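Progress report to the Usis Fund
Project: Teaching household handling tasks by demonstration
Reporting date: Fri 21 August

Summary

The project is on schedule for data collection and behind schedule for trials on the robot arm. We have recorded 539 demonstrations, of which 172 have passed review and are in the training set. The remainder are either waiting for review or have been set aside. The first two tasks have been trained and tested. The third has been recorded but not yet trained. Spending is within the approved budget and we are not asking for a change to the total. We are asking for a change to how one line is used, described near the end of this report.

Work since the last report

At the start of the grant we taught the arm by remote control. An operator sat at a desk with the Tisum controller and steered the arm through the task while watching it. This gave clean recordings but was slow. Operators tired quickly, and small movements such as turning an object over took several attempts. Only one person could work at a time, as we have one arm.

In the spring we moved most of the collection to hand-held grippers. The operator holds one in each hand and does the task directly, without the arm. Each gripper carries a marker cube, and the position of the cube is used to work out the path the hand followed. The path is then converted into motions the arm can make. Two operators can now record during the same session, and new operators are ready to record after a short practice period.

We kept remote control for one purpose. When a trained task fails on the arm in the same way several times, an operator takes over at the point of failure and finishes the task by remote control. Those corrections are added to the training set. We have 57 of them so far. 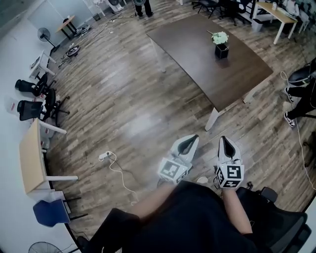
Motion Learning Group, Görtz Institute

Most hand-held recordings are made from a chair. Operators asked for this early on, and it also keeps the height of the hands more even between people. For floor-level tasks the operator leans forward with both grippers pointed down and ahead. We record in ordinary furnished rooms, with tables, chairs and cables left where they are, and we move the recording position between sessions so that the background changes.

Task 1, picking up a small object from the floor. Trained and tested. On the arm, the task was completed in most trials when the object was a light color on a darker floor. Results were poorer on glossy floors, where reflections from windows and lamps were sometimes taken for the object. We have added recordings made at different times of day and will retest.

Task 2, passing an object from one gripper to the other. Trained and tested. The handover itself works well. The weak point is the release, where the first gripper sometimes opens before the second has closed fully. Most of the remote corrections were made for this task. The version trained with the corrections drops the object less often than the version without them, but it is slower, and we would like to bring the time down before calling the task finished.

Task 3, placing an object into an open container. Recording is complete. Review is under way and training will start when it is done.

Problems and delays

Review is the main bottleneck. Every recording is watched through by one person and accepted or rejected, and this takes longer than making the recording. The most common reasons for rejection are:

- a marker cube was hidden from the camera for too long, usually by the operator's own arm or by the other gripper
- the operator paused or started again partway through
- the hand moved in a way the arm cannot follow, mostly sharp turns of the wrist

The first of these can be caught by software. We have written a check that runs right after each recording and tells the operator if a cube was lost, so the recording can be repeated on the spot. It has been in use for the last few sessions and the share of rejected recordings has gone down. We will give proper numbers in the next report, when there is more to compare.

The wrist turns are a training matter. We now show each new operator a short replay of their own first recordings on the arm, including the ones the arm could not carry out. Operators have told us this is more useful than the written guide, and we have shortened the guide as a result.

The arm was out of use for part of the summer while a joint was replaced under warranty. This is the reason the trials are behind. The arm is working again and has been recalibrated.

Budget

Spending to date is in line with the plan. The line for operator hours is underspent, as hand-held recording takes fewer hours than we had allowed for. The line for review is almost used up. We ask for permission to move roughly 40 hours from operator time to review time. The hourly rate is the same for both, so the total does not change.

Next period

We plan to finish the review of Task 3, train it, and run the first trials on the arm. Tasks 1 and 2 will be retested with the enlarged training set. We will also move the recordings into Ulto, the shared storage system, with a description of the file format, so that the partner team can begin its own training runs without waiting for our final release.

The trials should be complete by December. If the arm needs further repair we will let the Fund know when it happens and will not wait for the next report. The request about review hours is the only item on which we need a decision, and a reply by email is enough.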